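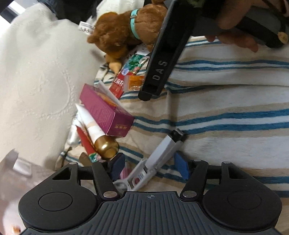 One participant from our February round wrote back to say that the hardest part was learning to slow down, and that by the second evening she had stopped thinking about her fingers and was thinking about where the pads would land. She also told us the blue pads felt surer on shiny tubes than she had expected, and asked if she could come back for the next round. She can, and so can you!

Call for participants: comparing hand-held grippers at home
Posted Mon 18 May by the Hevis study team, Firnmont

Print this page | E-mail this page

We are looking for 17 people in and near Firnmont to help us compare two hand-held grippers, the Tika and the Tsikata, on the kind of small stuff that collects on beds, nightstands and bathroom shelves in any lived-in home. Think squeeze tubes, cartons, nail clippers, packets, sachets, a soft toy or two. You don't need to have worked with robots before, and you don't need to be good with gadgets (a few of our steadiest hands so far belong to people who told us on the phone that they can't set the clock on their own oven).

Both grippers have two jaws with soft pads at the tips, and both carry a camera that looks out over the jaws. You hold the tool, reach for an item, close the jaws, lift, and set the item down somewhere else. Then you do it again with the other tool. We want to know which one gets hold of thin, slippery or oddly shaped things with less fuss, how your wrist feels afterward, and what made you mutter under your breath. Please do tell us about the muttering. Those notes have been more use to us than most of the scores.

What you would be doing

You would have nine sessions spread over three weeks, each a little over an hour with a break in the middle for a drink and a stretch. The first is at our workshop, where we'll fit the hand strap and let you practice as long as you like. The rest are in your own home, at times that suit you, on whatever surface you pick. Beds are very welcome, as soft bedding gives the jaws a much tougher time than a tabletop does. Please leave things a bit messy.

After each session there is a short form to fill out, on paper or on your phone, and on the last day we'll sit down together and talk through how the two tools compared.

Who can apply

Anyone 18 or over who can comfortably hold a tool in one hand for ten minutes at a stretch. Left-handed people, please don't be shy, we had far too few of you last time. If you have arthritis or a weak grip, get in touch anyway and we'll talk it over.

You'll be paid $295 once the nine sessions are done. If you have to drop out partway, we pay for the sessions you finished.

The camera records whatever is in front of the jaws, so put away mail, medicine labels and family photos before you start. You can ask us to delete any recording while the study is running.

How to apply

Write to the study desk with a few lines about yourself, which hand you use, and the evenings or weekends you have free. Mention reference 1369 so your note lands in the right pile. We answer everybody, though it may take us a few days.

This site uses cookies to remember your settings. Accept | Manage cookies

Contact | © Hevis, Firnmont | Back to top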